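[bench-arms] Re: Andovance push kit, anyone running it?
From: Ramil Dumlao
To: bench-arms list
Date: July 2025

Nassoro Mbwambo wrote:
> We have a quote from Andovance for their tabletop push kit (base plate,
> board, block set, rod tool, the Candard control package) at 2,669. The
> reseller, Lagman, will also sell the parts separately: 1,159 for the
> mechanical side and the rest for software. Before I sign anything I would
> like to hear from someone who has used it for more than a demo. Specific
> questions:
>
> 1. Does the rod tool hold its calibration?
> 2. Is the Candard package usable without their support contract?
> 3. Are the blocks any good, or should we print our own?
>
> Our arm is already bought, so please no advice to change the arm.
>
> Nassoro

Nassoro,

We have had the kit since November and it is in use most working days, so I can answer all three. I paid for it out of our own budget and have no arrangement with Andovance or Lagman.

On 1. The rod itself is fine. The weak point is the clamp. As shipped, the clamp screws are tightened to a value printed on a card in the box, and at that value the rod will rotate slightly under side load if you push near the maximum speed. The rotation alone would not matter for a round rod, but ours is mounted with a small tilt, so any rotation moves the tip. We saw the tip offset drift over a long session and spent two days blaming the camera before we checked the tool. Clean both faces with alcohol, retighten, and put a paint mark across the joint. If the mark lines up in the morning, skip calibration. If it doesn't, the touch-off routine takes a few minutes.

Also set the travel height yourself. The default in the Candard config clears the board but not the tops of all the blocks, so a straight-line move between two pushes can knock a block over. We raised ours until the tip clears the tallest block and only comes down at the start of a push. The parameter is called travel_z and it is in the tool file. The manual tells you to look in the task file, where it used to be two releases ago.
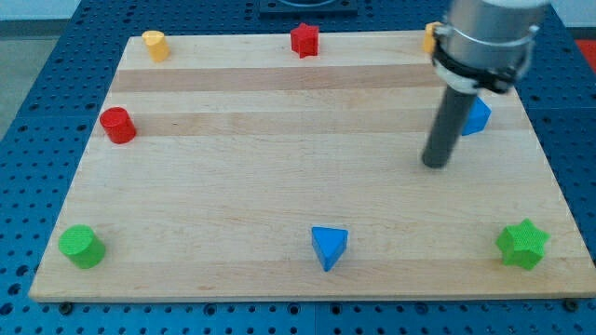

On 2. Mostly yes. The package installs without a license server, which I was glad to see, and the push primitives work: start point, direction, length, speed. You can script against them from Python with no contract. What you lose is the block tracker updates. The tracker that ships with the kit finds the cylinders reliably. It is weaker on the stars, where the heading estimate sometimes jumps by one point of the star between readings. If your task only needs position, ignore it. If you need heading, filter it or add your own marker.

The first time I ran the package's own reset script it completed 1,065 pushes before it stopped, and the stop was a full disk on our logging machine, so I don't count it against the kit. Log rotation is off by default. Turn it on.

The support contract is priced separately and was quoted to us at 3,705 for the first year, more than the kit. We declined. I have sent two support mails anyway, without a contract. One was answered the same week with a usable patch. The other is still open.

On 3. Keep the blocks. The cylinders slide predictably and the stars are harder to push straight, as you would expect from the shape. The triangular prisms are the most useful for testing a policy, because a push on a flat face and a push near a corner give very different motion. The colors are saturated enough that simple thresholding works under decent light. We printed a second set to save money and the friction was so different that we had to retune the speed, so that set now sits in a drawer.

Two things you did not ask about:

The hole pattern on the base plate did not match the feet of our arm. Bevgate sells an adapter plate that does. Ask Lagman for the drawing before you order and check it against your own arm - the drawing on the web page is for the older plate.

The board can creep if the fasteners are not snug. Ours shifted by a couple of millimeters over the first month, enough to spoil pushes near the edge. Check it when you check the paint mark.

If I were buying again I would take the full kit at the quoted price, skip the contract, and ask for the newer clamp. Lagman told me there is a revised version with a split collar. I have not used it, so if anyone here has, I would like to know whether it slips.

I can send you our tool file if it helps. It has the travel height and the corrected speed limits, with comments.

Ramil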